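Wendport to Westberg, 15 Dec 2018

The paper mill at Westberg opens its doors twice a year, once in July and once before the holidays. I went to the winter one. The train from Wendport takes a little over an hour, and the mill is a short walk from the station, downhill and then left along the river. There is a sign for it at the second corner, but it faces the wrong way if you are coming from the train.

Admission was 3 dollars, cash only, paid at a folding table inside the gate. You get a paper wristband and a map printed on the mill's own stock, a heavy cream sheet with a rough edge. I kept mine flat in a book and it came home in good shape.

## The yard and the rag room

The visit starts in the yard, where bales of cotton scrap are stacked under a tin roof. The mill does not use wood pulp for its main line. It buys offcuts from shirt and sheet makers and sorts them by color and thickness. White goes in one bin, anything dyed in another, and anything with elastic in it gets sent back.

The rag room is on the ground floor of the oldest building. Two women were sorting at a long bench with curved knives fixed upright in the wood, and they drew each piece against the blade to cut off seams and buttons. The buttons go into a coffee can. Visitors were allowed to try it on a dull knife at the end of the bench. It is harder than it looks, and I left most of a seam on mine.

It was cold in there. The doors stay open for the carts, so bring a coat if you go in winter.

## The beaters

The next stop is the beater hall, and it is loud. Earplugs are handed out at the door. There are three beaters, oval tubs with a heavy roll on one side that pulls the wet rag around and breaks it down into fiber. The oldest was built by a firm called Ševčík, whose name is cast into the side in raised letters. The mill has had it for 134 years and it still runs, although the roll has been replaced more than once.

A full load takes most of a working day. The guide dipped a jar into the tub and held it up to a lamp. At that stage the fiber looked like thin oatmeal. He said they judge it by the clumps: when there are none left against the light, it goes to the vats. There is a meter on the wall that is supposed to tell them the same thing, and he said they check the jar anyway.

## Vats and the couching table

I liked this part best and stayed through two tour groups. Each sheet is formed by hand on a mold, which is a wooden frame with a fine wire screen. The vatman dips it, lifts it level, gives it one shake forward and one to the side, and passes it along. The next worker rolls it face down onto a felt. Another felt goes on top, then another sheet, until the stack is 135 sheets high. That is called a post. It then goes under the press, and the water runs out across the floor to a drain, so watch your shoes.

For an extra fee you could make a sheet yourself. Groups were kept to 20 people and the line was long by late morning. I got in on the second try. My sheet has a thick corner and a thin corner and a drop mark in the middle where water fell off my sleeve. They dry the visitor sheets on a heated plate so you can take them with you.

The watermark molds hang on the wall behind the vats. The wire designs are sewn on with thread-like wire, and many of them belong to customers who closed long ago. There is an anchor, a bell, a number of crowns, and a fish that was made for a bank.

## Drying loft and finishing

The loft is up two flights of steep stairs. There is no elevator to it. Sheets hang over ropes in bunches of a few at a time, and the long walls have shutters that slide open to let the air through. In summer the paper dries quickly. In December they run hot pipes under the floor and it still takes days. The loft smelled of damp cotton and a little of glue from the sizing room below.

Finishing is back on the ground floor, in a newer wing. Sheets are checked one by one for specks and knots, then smoothed between metal rollers. Seconds are sold in the shop by weight.
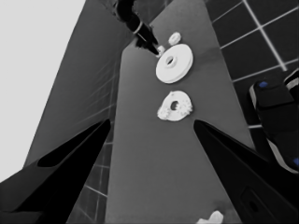
*Two black gripper fingers over a gray tabletop, computer-rendered.*

The shop was crowded and had one register. The best buy was the seconds, which are fine for letters and sketching. I bought a bundle of cream and a smaller one of blue. The blue comes from old work shirts and varies from sheet to sheet. Bound notebooks were priced too high for me. Envelopes had sold out before I got there.

## Food and getting back

Lusa, the café across the river, stays open for the event. I had bean soup, bread, and coffee. Service was slow but the soup was hot and the portion was large. The mill has a stand with doughnuts and cider in the yard if you don't want to cross the bridge.

A few notes for anyone planning to go:

- Go early. The sheet-making line is short for the first half hour only.
- Strollers can be left at the gate. They can't go into the beater hall or up to the loft.
- Photos are allowed everywhere except the sizing room.
- Restrooms are next to the shop, with another set in the yard that was locked when I was there.

The afternoon train back to Wendport was full, and I stood as far as the second stop with the paper under my arm.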